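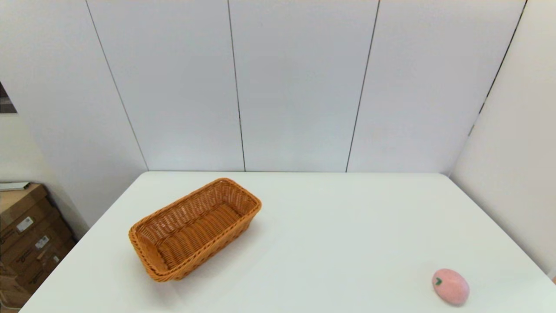 How do you check that an electrician is really licensed?

Ama Asante
Okay, so we bought a house in Fostlow in June and the kitchen outlets are driving me nuts. Two of them are dead, and the breaker for that side trips whenever the microwave and the toaster run together. I called a few places and got one guy to come out. Nice enough, quoted me on the spot, but when I asked for his license number he said he "works under his cousin's." Is that a thing?? I asked for it in writing and now he's gone quiet. How do regular people check this stuff before handing over a deposit? I don't want to fail an inspection when we sell, and I really don't want a fire.
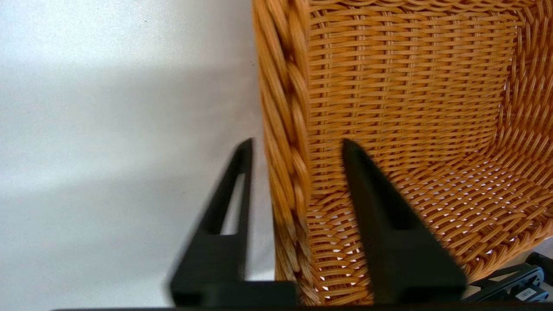
Woven basket, close up on the braided rim

Follau
Working under somebody else's license can be legit, but only if he's an employee of that company and they pull the permit. In that case the quote should have the company's name on it, with their license number, and the check gets made out to them. If it's just the cousin being nice, walk away.

What I do is go to the state licensing board's website and type in the name (try the business name too, they're often listed under only one). You want it to say active, and you want the expiration date to be later than your job! Then I call the insurance agent myself and ask if the policy is current. Took me 7 minutes last time, and 6 of those were hold music.
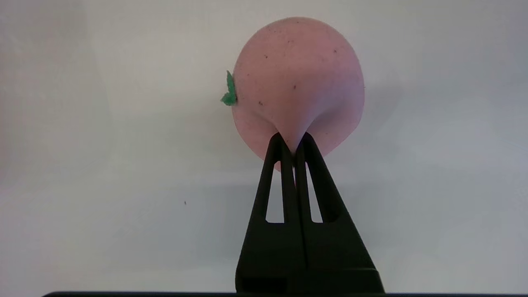
Also ask who's pulling the permit. If he says you should pull it yourself as the homeowner to save money, that's a bad sign, and in a lot of places it puts the whole job on you if something's wrong. My brother-in-law did that with a hot tub and ended up paying for the work twice. He still won't talk about it.

And keep the microwave and toaster apart until somebody looks at it. Could be just an overloaded circuit, but the dead outlets bug me. Try the reset button on any GFCI nearby, including the garage and bathroom, because sometimes they're all on one line.

Clurkano
just get three quotes and go with the middle one, always worked for me. a license doesn't mean they're any good anyway, I had a licensed one put my dimmer in upside down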